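Rarnundale floor tile recall widened

February 22, 2022

Fevari has extended its recall of glazed floor tiles sold in Rarnundale to a second production batch, after slip tests returned readings below the required class. The first batch covered 500 boxes and the second adds 3,000.

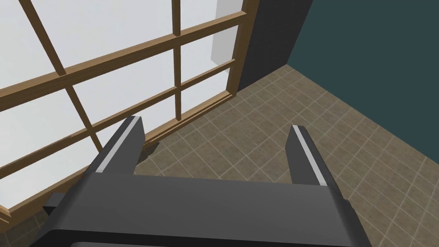

Pathirana, which laid the tiles in 15 homes, said by email that it had stopped work and would wait for the retest figures before lifting any floors.

Testing is being done by Fuvel using the wet pendulum method, with readings taken in 2 directions on each sample. Batch codes are printed on the end of the box.

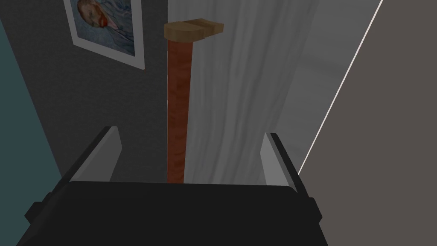 Samples from the November run met the class and remain on sale. Owners with tiles from either recalled batch can claim a refund or replacement, with labour costs assessed separately. 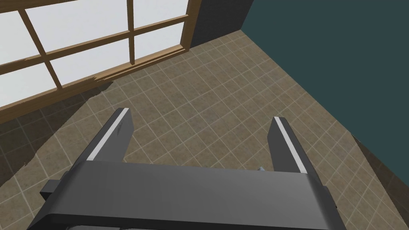 Tiled floor, computer rendering.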